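Household Textiles and Laundry Care
Handout 4: Drying and hanging clothes indoors
Course tutor: Tracey Ackroyd

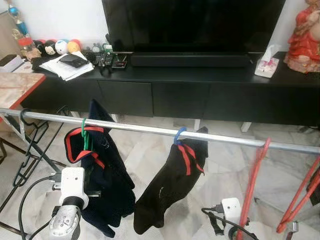
Last time we finished with spin speeds and how much water is left in a load when the drum stops. Drying is the next stage, and most of the damage people blame on the washing machine is done here. Read this handout before the practical and bring two garments of your own, one knitted and one woven.

1. Where the water goes

A garment dries when water leaves the fabric and the surrounding air carries it away. Three conditions matter: the temperature of the air, how damp it already is, and how much it moves. In a living room in winter the first is usually fine and the other two are poor. Open a window a little at the top, or run a dehumidifier with the door shut. Doing both at once wastes electricity.

In the Plulladon trial flat we kept a log of drying times over one winter. The log runs to 3,741 entries, and 2,349 of them are for clothes on hangers. The rest are for clothes folded over a bar. The hanger entries were shorter for shirts and light tops. For heavy knits there was little between the two, and the shape suffered more on the hanger.

2. Choosing between the rail and the flat

Woven cotton, polyester and most blends can go on a hanger straight from the machine. Shake the garment hard by the hem first, then by the shoulders.

Knitted things need more thought. Wet wool and wet cotton knit are heavy, and the weight pulls downwards from wherever the garment is held. If a knit has to go on the rail, drape it across the hanger so that the bulk is shared between both sides. A navy knit with red trim is a fair test of this, as the trim and the body may be made differently and can shrink or stretch by different amounts. Check the edge with your fingers while it is damp. If it has started to wave, take the garment down and dry it flat on a towel.

Garments with straps should hang by the straps only if these are sewn into a firm seam. Let the straps fall freely and don't tie them. A knot dries last and leaves a crease that is hard to press out.

3. Hangers

Plastic hangers are the usual choice for wet clothes. They don't rust and the arms are thick enough to leave less of a mark. Colour makes no difference to the drying, though some households give each person a colour, and it does save sorting later.

Wire hangers are suitable for dry, light things. If the coating is scratched, the metal underneath can stain damp cloth, and pale cloth shows it badly. Run a thumb along the whole wire before use and throw out any that feel rough. The thin shoulder also leaves a ridge in knitwear.

Empty hangers may stay on the rail between loads, but push them to the ends so that the middle is clear for air.

4. Spacing and loading

Leave a hand's width between garments. Put the heaviest ones over or near the legs of the stand, where the rail is best supported, and the light ones towards the middle. A metal rail will take a slight slope without trouble, but hangers creep downhill on it and bunch up. If that happens, level the feet or turn the stand round.

The Stanberg stand used in our practical room is rated for 30 garments. Ignore that for wet washing. Half as many is plenty.

Dark clothes with coloured trim, such as black and red or navy and red, should be kept off pale ones until fully dry. Dye can move where two damp surfaces touch, even if neither ran in the wash.

5. Placing the stand in a room

Many of us dry clothes in the same room as the television. Keep the stand well forward of the set and its cabinet. Damp air against the back of a screen is bad for it, and drips will mark a cabinet top. You also need to be able to open the drawers without moving the rail each time.

Don't put the stand right against a radiator. Roughly 51 centimetres of clearance worked well in the trial flat. Turn the garments once, after a few hours, so that the side facing the wall gets its share of the air.

6. For the practical

Weigh each garment dry, again after spinning, and then every hour on the rail. Write the weights in the table on your worksheet. Note the hanger type, the fibre content from the care label, and whether the windows were open. A garment counts as dry when two weights in a row are the same.

Poppy Penrose will have the scales set up from 10 in the morning. Return the hangers to the box by the sink when you finish, wire ones in the left half.

Reading: Goodall, chapter on knitted fabrics, the first two sections only. The part on tumble drying is for Handout 5.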